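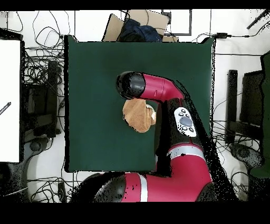 Nukside sorts returned and surplus textiles in a single hall of 3000 square meters outside Omis, and the August visit was limited to the sample room and two of the six sorting lines. Material reaches the sample room by the piece. Each piece is judged twice, once lying flat and once lifted, as the tan-brown cloth is over the green mat, bunched up and just clear of the surface. Lifting shows how a fabric folds under its own weight, and the grade depends partly on that. Dark mats are preferred for light and mid-brown goods – navy pieces are graded on a pale one.

Hendrik Kruger, who runs the room, gave the intake for the previous shift as 1143 pieces. Of every 1000 graded, 23 go back for a second opinion, mostly blends with a worn or missing label. The grades run from A to E. A and B are folded and sold to Cabello by the bale, C is cut into wiping cloths, and the remainder is shredded for padding.

The sorting lines are older. The belts were supplied by Brandau and still run at their original speed, with one person at each chute. Lighting over line two was noticeably weaker than over line one, and two graders had moved their bins forward to compensate. Noise was moderate. Lint extraction works well at the belts and poorly at the baler, where the floor needs sweeping every hour.

The baler itself was down for a hydraulic seal. Visits start at 9:30 at the side gate. Closed shoes are required, and the tour takes two hours including the stairs to the upper store.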